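Simulated kitchen cell at Wemholm back up after a joint swap and a long recalibration

09/08/2020

The kitchen cell at Wemholm is running again, and the people who look after it could hardly be happier. After 22 days of stop-and-start work, the simulated arm that practices picking up utensils at a kitchen island has a rebuilt wrist model, a new set of joint limits and a gripper that closes where it's told to.

For anyone new to the project: the cell exists twice. There is a real bench at the Orcombe workshop, with a real arm bolted to it, and there is a rendered version that runs on the lab's machines day and night. The rendered one does most of the practicing. When the two drift apart, everything learned in one goes a little wrong in the other, and that is what had been happening since last December.

The trouble showed up first in the wrist. On the real arm, Guven had replaced a worn joint with a newer unit that turns slightly farther in one direction. The change went into the workshop log but never made it into the model file. So the rendered arm kept planning around a stop that no longer existed, and it took long, roundabout paths to reach things right in front of it. Fun to watch the first time, much less fun the 384th.

Fixing the number took an afternoon. Everything downstream of it took the rest of the three weeks! With the wrist freed up, the fingers came down at a new angle, and the old contact settings (tuned by hand, with love, for the old angle) made thin handles slide out of the grip. The team went back to the Gil toolkit, the in-house scripts that replay a grasp again and again while nudging one setting at a time, and let it work through 1,191 grasps on a single utensil before moving on to anything else.

A flat utensil on a countertop is a lovely test for this kind of work. It sits low, there's very little room under it, and a fingertip that is 2 millimeters too high closes on air. Too low and it pushes into the stone, which the simulator dislikes a great deal — the arm shudders and the whole run has to be thrown out. 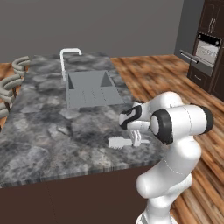
The simulated arm at the kitchen island, with its gripper around a utensil near the sink.

The maintenance routine has changed too, and that may be the best part of the story. Any part swapped at Orcombe now gets a matching entry in the model file before the real arm is powered up again. There is a short check to go with it: move each joint to both ends of its travel, compare the readings with the model, then run one slow approach to the countertop and stop just above it. It fits in a coffee break, and it would have caught the wrist problem on the first morning.

Next on the list is the base. The real arm was shifted slightly when its mounting bolts were tightened, and the rendered one has to be moved to match. After that come deeper items such as bowls and ladles, along with the first tries at placing things in the sink. We'll be following along, and the updated model files will go up on the Wemholm project page once the base check is finished.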